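Lomby: Frequently Asked Questions

Lomby is the planning and control package we build at Skesedcombe for small-part assembly inside cluttered spaces. These are the questions that reach us most. If yours isn't on the page, the discussion board is open to everybody, and we love getting the weird ones.

What does Lomby do?

It takes a task written as a short list of steps, a model of the workcell and a live camera feed, and turns them into arm motion. You write "pick from pocket, place in socket," and Lomby works out the grasp, the path, the approach angle and how hard the gripper may push. It runs next to your robot's own controller and talks to it 200 times a second.

Why do you work with desktop computers so much?

They're wonderful test objects! A tower on its side is a box with walls, so the arm has to come in from the top, and everything inside sits at a different height. There are brackets, cables and slots, and a CPU socket that forgives almost nothing. If a planner behaves itself in there, it tends to do well in easier places too.

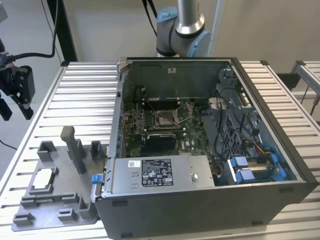
Open tower with the socket lever up, fixture tray to the left.

Do I need a fixture tray like yours?

No, but we'd start with one. Ours is 3D-printed, and it gives the planner a known place to begin. Once a task runs well from the tray, you can switch on free picking and let the perception side find the part by itself. The tray files are in the "fixtures" folder. Print them as they are or change them, we don't mind a bit.

How does it find the socket?

In two passes. The first uses the fixed camera to get a rough pose for the whole case. The second uses the wrist camera up close, matching the edges of the socket against a stored template. The two answers are then merged by Kuo, our pose filter, which also throws out readings that disagree too much. We shipped templates for 53 socket and slot types with the April release, and you can record your own with the "teach" command.

What about cables?

Cables are the part we enjoy arguing over. Lomby treats them as soft obstacles: the planner keeps a margin around them but may pass closer when there is no other way in. You can set that margin per task. Loose loops over a board are still hard, so if you can tie them back, do.

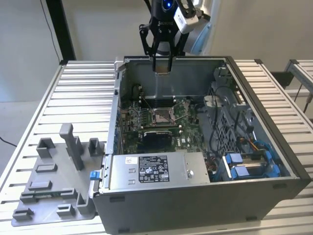 The margin also applies to the gripper itself, including anything bolted to it. This catches a lot of new users! If you add a wrist camera, a longer finger or even a chunky mount, put it in the tool model before you run anything. Lomby checks the whole tool against the case walls on every path, and it can only check what it has been told about.

Can I try a plan without moving the arm?

Yes, please do. Riltel is our replay and preview tool, and it comes in the same download. It draws the path, flags close passes and lets you scrub back and forth through a saved run. Our regression set has 528 recorded runs in it, and Riltel plays all of them before each release goes out.

My plan fails with error 407. What is that?

It means no approach angle was found that clears the walls. Check the case pose first, then the tool model. A case that has been bumped a little is the usual culprit, and re-running "locate" often clears it.

Does it use machine learning?

In places. Part detection is learned; path planning and force control are not. We like being able to read a log and see why the arm stopped.

Can I contribute?

Absolutely. Socket templates, tool models and bug reports with a Riltel log attached are all welcome. New templates are reviewed on the board, and the naming rules are in the readme under "templates."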